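Equipment review: Trelberg portable goals, Shezi model
Published 2021-03-19

The Gurnia Street Football League has completed its assessment of the Trelberg Shezi, a folding goal intended for small-sided matches on roads, car parks and school yards. The league bought two pairs at its own expense and used them for 40 fixtures before this review was prepared. The findings are published for the benefit of member clubs considering a purchase before the new season opens in May.

Each goal is supplied in a carrying bag with the net already attached. Two adults can put up a pair in 3 minutes. The uprights lock with a firm click, and referees reported no case of a crossbar working free during play. The goals stand without pegs, an essential requirement on tarmac, and are held down by weighted bars along the rear of the base.
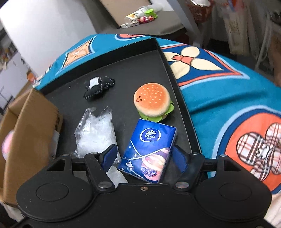
Stability was the main concern raised by clubs that had used the older Bomell goals, which tended to slide when struck by a hard shot. The Shezi performed better in this respect on dry surfaces. On wet asphalt some movement was recorded, and match officials were asked to check the goal line at each interval. The rubber feet should be wiped before every fixture, as grit collects beneath them quickly. No special cleaning product is needed, and a pack of tissues, such as the blue one in its glossy plastic wrapper, fits easily into the side pocket of the carrying bag for this purpose. Clubs should replace any foot that has begun to split.

The net is the weakest part of the product. It is fastened to the frame by plastic clips, several of which broke during the first weeks of use. Trelberg supplied replacements promptly, but clubs are advised to keep a number of cable ties with the goals. The mesh itself has held up well, including at matches played with the heavier low-bounce ball.

Velimir Jurić, equipment officer to the league, supervised the trial and inspected the goals after each round of matches. His report notes light scratching to the paint and slight wear at the hinges. Neither affected safe use. He recommends that the hinges be checked monthly and that the goals be stored upright and indoors.

The price at the time of purchase was £392 per pair, delivery included. Bomell goals cost less but take longer to assemble and require separate sandbags. For clubs that play on a permanent court, the saving may be worthwhile. For those that must clear a public road promptly after the final whistle, the Shezi is the more suitable choice.

The league has approved the Shezi for all under-14 and open-age fixtures, subject to the use of additional weights on wet surfaces. Clubs wishing to examine a pair before ordering may apply in writing to the league office.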